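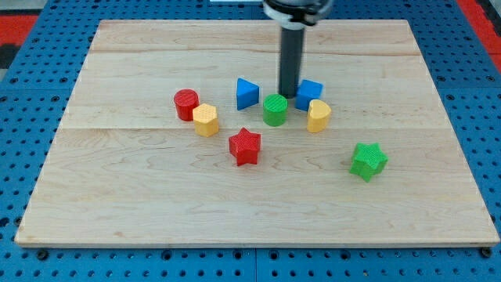

3.2 The blocks and the board

Figure 2. Eight shape blocks on the wooden board, two each in red, yellow, blue and green.

I'll admit I got a bit carried away with the blocks. When Antonina Zinchenko and I started planning the sorting study, we were going to buy a set from Wunia and be done with it. The trouble was that a shop set is painted so smooth and shiny that the kids in our pilot kept rolling the pieces around by accident, and we wanted them to pick things up on purpose! So we went with plastic blocks that have a rough, finely patterned surface (you can see it on the tops of the red and green cylinders in Figure 2), and everybody liked the feel of them straight away.

Colour and shape don't line up in our set, and that matters for the task. Both cylinders in the figure could go together as "round ones", but one is red and one is green, so a child who sorts by colour has to pull them apart. The yellow hexagonal prism was Kristóf Illés's idea - he wanted a shape that most four-year-olds don't have a handy name for. We got some lovely answers to that one, my favourite being "the nut".

The board took longer to settle on than I'd like to say. We tried a grey felt mat first, and the children spent the whole session stroking it. The pale hardwood board shows all four colours clearly and gives a plain border to work inside, although the grain is fairly lively in places, with swirls and ovals in it, and 2 of our 11 families mentioned that their child had traced the lines with a finger. We left those sessions in (see Section 5).

Between trials the blocks were scattered by hand, with no fixed layout. Réka Orbán argued for a printed template and she may well be right, but I found that a loose scatter made the whole thing feel more like play, and the kids settled faster. Each child had 7 turns, with a snack break whenever they asked for one.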